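Workshop notebook, Clunow washroom
27 March 2023
3 comments · 2 shares

Sink day. Spent the morning on the washroom fittings and the afternoon on the cleanup list left over from the Gosselin job. Writing it all down now so the next person doesn't have to ask me.

The basin is in its final position on the dark ledge. I ran a bead of the Curnard clear along the wall side and left the front for tomorrow. Tube is on the second shelf, nozzle cut small. If you need a wider bead, use a new nozzle and leave mine alone.

Spout height is fine. I had written 241 mm on the drawing and measured 241 mm from the counter, so no change there. The round plate behind the spout wants to turn a little if you lean on it. I took it off, cleaned the thread, put it back hand tight. Check it again after a week of use.

The short pipe fitting to the left stays as it is until Iltico send the matching part. Order number is 1830, already paid. Do not cap it with anything from the odds box, we tried that in August and spent an hour getting the cap off again.

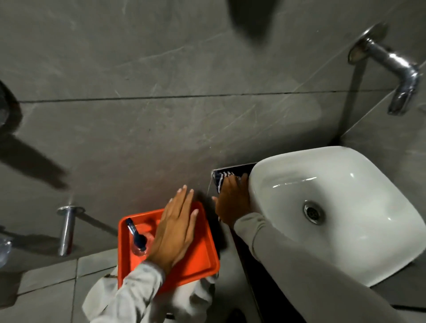 Trays next. The plastic ones from the bench have glue and grout dust in the corners and I want them all washed before they go back on the rack. Warm water, dish soap, soft brush. No scouring pads, they leave scratches and the dust sits in the scratches. Put a cloth under the tray if you have to rest it on the rim of the basin. Empty the dry dust into the bin first. Anything that goes down that drain has to be fished out from underneath, and the space under there is tight.

Tile wall: wiped down twice with plain water. The haze from the grout is mostly gone on the lower row. Upper row still has a dull patch which shows when the light comes from the side. Might be haze, might be the pattern in the tile. Will try the Gosselin cleaner on a spare first. Spares are in the hall, 58 left.

Time: four hours on fittings, one and a half on trays and wall. Sealant and nozzles came to less than I had set aside, receipts in the folder.

To do
- front bead on the basin
- dull patch, upper row
- chase Iltico about 1830
- new brush, the old one sheds
- find the lid for the soap tub

Floor mat is drying over the rail in the hall. Leave it there overnight.

© Clunow Workshop Notes · Contact · Back to top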